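About us | Saltik

We're a small research group working out of two rooms above the bakery in Stastwood, and we teach robot arms to tidy shelves. That's the short version I give at parties. The longer one is that we work on a method for reaching into awkward places, and we do nearly all of it in simulation before a real arm gets anywhere near a real bottle.

Welington Macedo and I started Saltik after we both left Enedberg, where we'd spent far too long on conveyor belts. Conveyor belts are lovely if you like things to arrive in the same spot every time (I don't, much). I wanted to know what happens when the thing you're after is behind a post, with a board over it and not much room for your elbow. Anyone who has tried to get the vinegar out of the back of a cupboard will know the feeling!

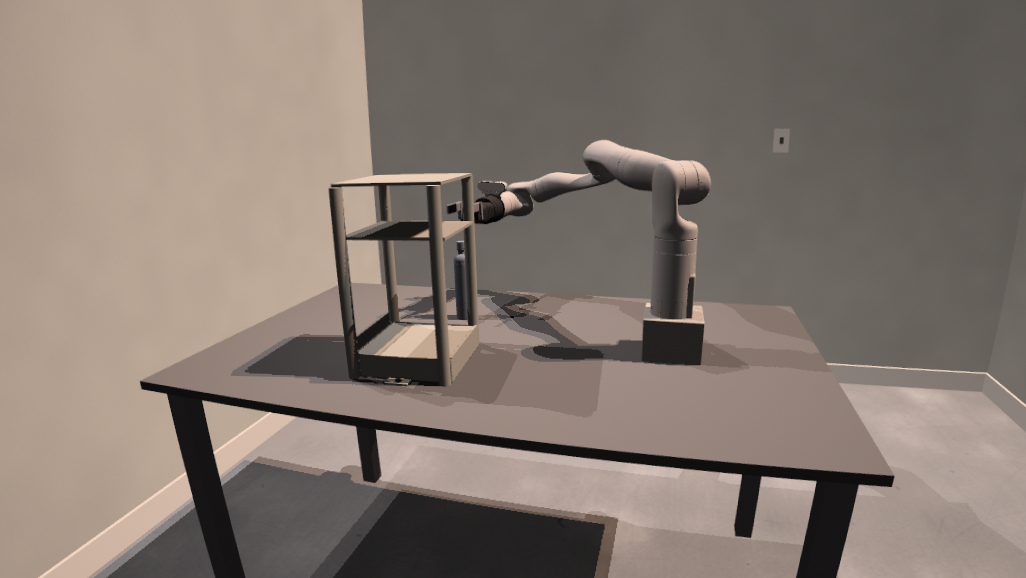 Éabha Egan

So, the method. We call it Uddin, after the street where Welington had the idea while waiting for a bus. Most planners we'd used would pick one route to the target and stick with it, and if the wrist got too close to a post the whole thing stopped and sulked. Uddin keeps 20 half-finished routes going at once and scores them as the arm moves. Some go between the boards, some come over the top, some swing wide round the back. When one starts to look bad it gets dropped and the next best takes over from wherever the arm happens to be.

The shelf is our favourite test. It's a plain thing, four round posts with a top board, a middle shelf and a shallow tray at the bottom, and it stands on a table with the arm on its pedestal to the right. A slim dark bottle goes towards the back, where the posts make life difficult. We've built fancier rooms since, with cupboards and sinks and all sorts, but I keep coming back to this one. If a change to the code breaks something, the shelf usually finds it before lunch.

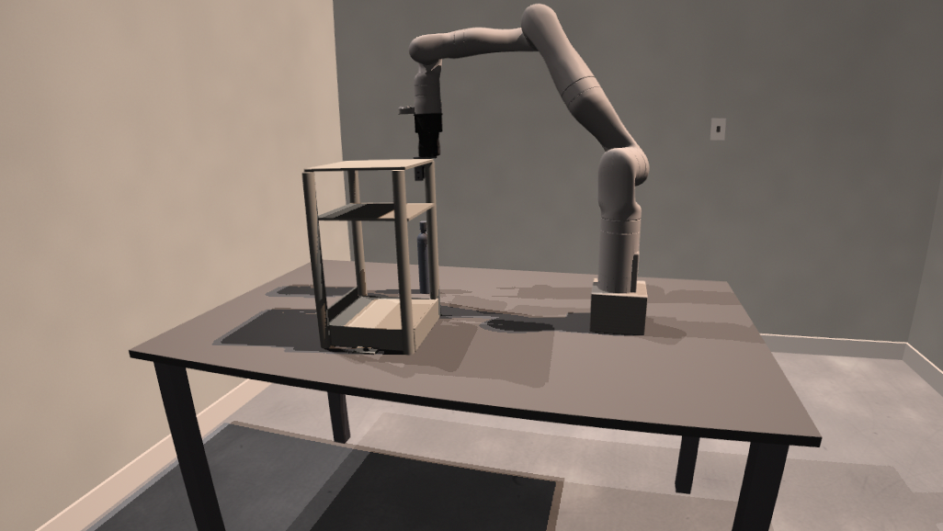

Going over the top is the bit I argued against, by the way. I thought it was a waste of travel and that the planner should learn to thread the gap every time. Welington let me grumble for most of June and then ran the comparison: 700 trials with the high routes switched off, 700 with them left in. With them off, the arm touched a post or a board in 194 of its trials. With them in, it touched something in 3. I bought the cakes.

We should say what Uddin can't do yet. It's slow when the shelf is very full, it gets muddled by anything bendy, and those numbers are from simulation, with one shelf and one shape of bottle. Moving to the real arm is this year's job and I expect it to be humbling. Friction is never what you typed in.

There are five of us now, plus whichever student has the good chair. We write up what goes wrong as well as what works, and we're happy to talk to schools, other labs or anybody with a horrible cupboard. Mornings are best, before ten, when the ovens are on downstairs and everyone's in a good mood.

Filed under: Who we are, Motion planning, Simulation

We use cookies to remember your settings and to see which pages get read. Carry on browsing if that's all right with you, or change your cookie choices.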